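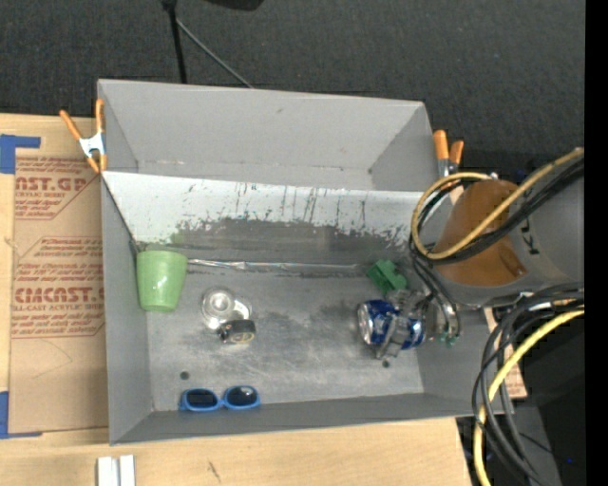 Point d'avancement – mai
Projet Zirneo, collecte et tri des objets divers, site de Mottram

1. Où nous en sommes
La subvention couvrait l'équipement de 27 points de dépôt et leur suivi pendant deux trimestres. À fin mai, ceux de Mottram sont en service, ceux de Harkby le seront avant l'été. Le tri se fait dans de grands bacs gris ouverts, séparés en deux compartiments dans le sens de la longueur. Le plus large reçoit le tout-venant, le plus étroit reste libre en début de séance et sert ensuite aux pièces mises de côté.

2. Ce que nous recevons
Plus de 1 000 objets sont passés par les bacs depuis le lancement. Le contenu est très mélangé : un gobelet en plastique vert clair, des lunettes de soleil bleu vif et une canette bleu et argent peuvent se retrouver ensemble. Les canettes partent au métal, les gobelets au plastique. Les lunettes rejoignent le lot de réemploi, préparé chaque mois pour la boutique Mestton.
Les petites pièces restent le point lent. Un objet rond et brillant ou un bloc vert à encoches ne se classe pas toujours du premier coup, et ces pièces attendent souvent la séance suivante.

3. État du matériel
Les parois des bacs tiennent bien. Le panneau incliné entre les deux compartiments, en revanche, s'use vite : le revêtement blanchâtre est rayé et s'écaille dans le bas, jusqu'à laisser apparaître le gris foncé. Le fond du grand compartiment est éraflé lui aussi. L'usure ne gêne pas le tri pour l'instant – elle rend surtout le nettoyage plus long. Nous avons demandé un devis à Harkby pour remplacer les panneaux les plus abîmés.

4. Budget
La ligne « consommables » présente un reste de 200 euros. Nous souhaitons l'affecter à la remise en état des panneaux et demandons votre accord écrit pour ce transfert. Les autres lignes sont conformes au prévisionnel.

5. Suite prévue
Mise en service des points de Harkby, puis reprise des panneaux dès réception du devis. La fiche de tri sera complétée par une rubrique pour les petites pièces. Le prochain point vous sera adressé à la fin du trimestre, avec le relevé par catégorie.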